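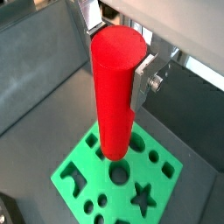
flestbridge_dad
My kid turned two in May and we now own three shape sorters, all from relatives who don't talk to each other. Two of them went to the basement within a week. The green board is the one that stayed out, because it's flat, it has twelve holes, and it doesn't have a lid for anyone to lose. My complaint is with the long red cylinder. It stands up tall over that board like a chimney, and I want something shorter. Has anyone swapped pieces, or do I just live with it?

osener40
Live with it. A long peg is easier for a small hand to hang on to. The stubby ones get palmed, dropped and kicked under the stove, where mine have formed a community.

rawat_b
Disagree with osener40. Long pegs get used as drumsticks. We had 40 minutes of it this morning on a radiator. Also twelve holes is too many at two. I taped over half of ours and the crying went down by a lot.

osener40
You taped over a puzzle.

rawat_b
I did, and I'd do it again.

hestamura
Taping is fine, I used to do it at the daycare. Painter's tape, not duct tape, or you'll be picking glue out of the triangle until they leave for college. Start with the round one, it goes in whichever way you turn it. Leave the square for later, even a small one has opinions about corners.

flestbridge_dad
Tried the tape. She peeled it off, handed it to me and went back to the board. So now she has a tape hobby.

To be clear, I don't want to saw anything. The finish on the red one is matte and I'd rather not turn a decent toy into a splinter delivery system.

rawat_b
If it's solid wood you could sand the cut end.

flestbridge_dad
No idea what it's made of. It's solid and it hurts to step on, that's as far as my testing went.

osener40
Leave the peg alone. Put the board on a rug and the drumming problem gets quieter. I've got 1000 posts on this forum and most of them are "put a rug under it."

hestamura
Seconding the rug. Check under the stove first, though.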